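# Stuck at the same weight for a month, am I eating too little?

Posted by Zevley in Weight Loss & Diet

I'm 51 and started trying to lose weight in May. I've lost 30 pounds by walking every day and keeping to 2,000 calories. For the last four weeks the scale hasn't moved. 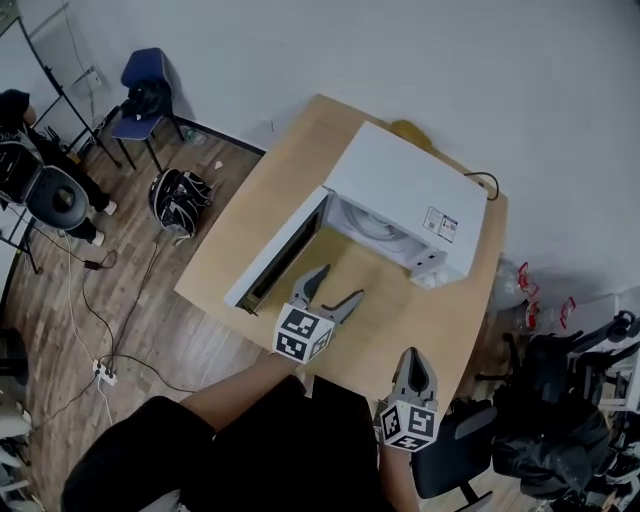

An online calculator gave me 2,616 calories to stay the same weight. A different one said 3,179. If either is right I should still be losing. A coworker told me my body is in "starvation mode" and that I need to eat more. Is that a real thing?

**Hultier**

Not the way your coworker means it. A smaller body burns less, so the number that worked in the spring won't work as well now. Did you put your old weight in the calculator or your new one? Also check what you picked for activity. I'd guess the 3,179 came from choosing "very active," and a daily walk doesn't usually count as that.

Weigh your food for two weeks — oil, dressing and drinks too. I was off by a few hundred a day and didn't know it. Four weeks isn't very long either. Salt and poor sleep can hide a couple of pounds.

**Jason**

cut out bread. worked for me

**Þórarinsdóttir**

I agree with most of what Hultier wrote. I would add some strength work twice a week and measure your waist, because mine kept shrinking while my weight stayed put. If you take any medicine for blood pressure or diabetes, ask your doctor before you cut calories again. The dose may need to change after a 30 pound loss.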